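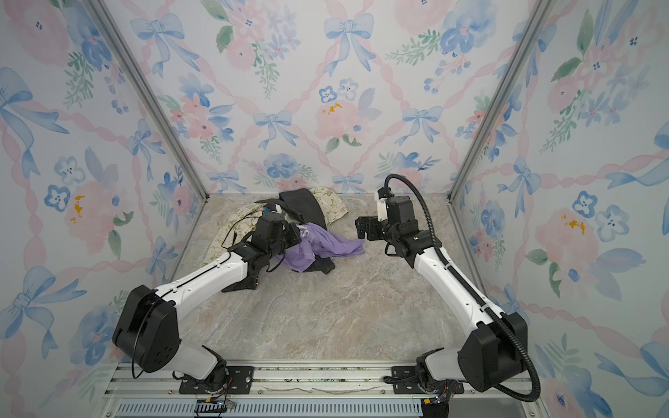
3 min read

Wallpaper is a decorative covering pasted to interior walls, usually sold in rolls. Floral patterns are among the most common, often with ribbons or garlands arranged in a diamond lattice.

In Derneck, printing began as a winter trade and was done by hand from pearwood blocks. The largest works, at Stirkach, kept 1,169 blocks and employed 60 people. A simple border needed one block, while a full floral paper could need twelve. Each colour was left to dry before the next was added. The Stirkach works closed one August after a fire in the drying loft, and 300 of its blocks are now held in Duman.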